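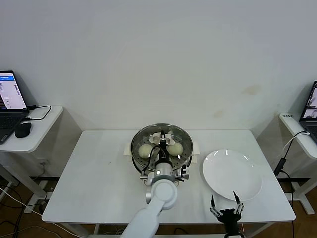
22/12/2021 – I finally got the balcony lights up tonight, and I'm so happy with them! I've wanted to decorate this apartment properly since I moved to Flemport in April, and it took me until three days before Christmas to get going. Two steamed buns sitting in a round steamer are my idea of a holiday dinner this year, so all the effort can go into the rooms. Liliana Leone from unit 12 lent me her clips (no nails allowed in the Arside buildings) and they hold like anything.

The tree is tiny and leans to the left and I love it. I moved the armchair under the window to make space, and now the whole living room feels bigger – why didn't I do that months ago? Joon-young came up to look and went straight back down to shift his own couch.

Still to do: wreath for the door, something green for the bathroom shelf, wash the good blanket. The lobby contest is judged tomorrow evening and floor 6 has a paper snow village, which is gorgeous. I'm putting my door in anyway!

Recent entries
Moving the bookcase, again
Paint samples for the hallway
Balcony herbs, first try
A rug from Verschueren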